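3. Folding as a household skill

In most studies of housework, the folding of clothes is counted together with washing and is not described on its own. We think this is a pity. A shirt that comes to the table in a heap must first be understood: where is the collar, where is the hem, which side is the front. Only after this can the folding begin.

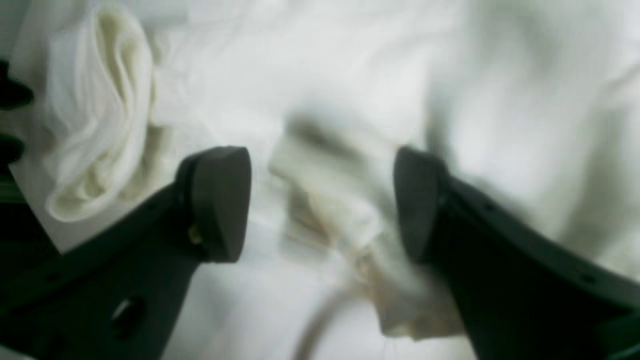
Figure 2. Pale fabric bunched into loose folds.
Text: the Wostholm Household Study group, revised 4/10/25

The oldest manual in our collection, printed in 1907, gives one page to this first stage and calls it "finding the shirt". The reader is told to lift one corner, let the cloth hang, and look for the shoulder seam. Later manuals leave this page out and start with a garment that already lies flat. Of the 79 households that answered our September questions, most said they do the same step without thinking about it – they could name it only when we asked twice.

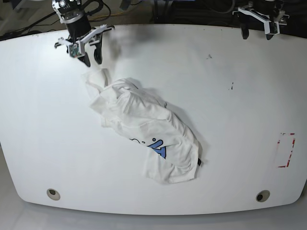
Does the size of the table matter for folding a T-shirt?
It matters less than we expected; what people asked for was a free edge to stand at and enough room to lay out both sleeves.

We then compared the answers by method. The Modberg method folds the sides to the middle and then the length in 3 parts. The Hajdu method folds the shirt once along the middle, with the sleeves on top of each other.

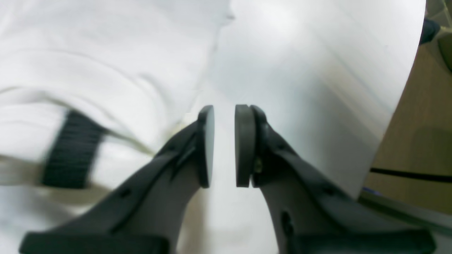 Both methods need the shoulders to be level before the first fold, and a crease left at this point stays in the finished pile. For this reason we treat smoothing as a separate step in Section 4.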